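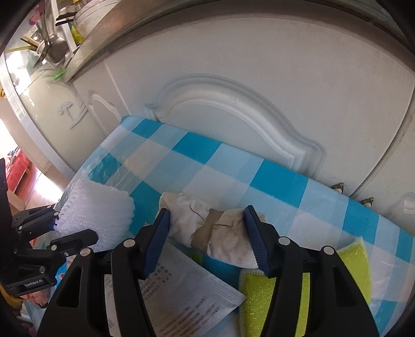

Recording rules for Jinivano cloth handling

These rules apply to all 2559 clips in the Jinivano set. They follow the Grarklow guide, with two changes for soft goods.

1. Grip a rolled bundle from both sides. Keep the pads clear of the band if there is room.
2. Leave other cloths and packages where they lie on the table.
3. Keep each clip to one task. Stop at 100 seconds.
4. Keep failed grips and tag them "miss".
5. Do not crop or recolor.

Known gap: 186 clips have no task label yet.

Send label fixes to the Aerts tracker.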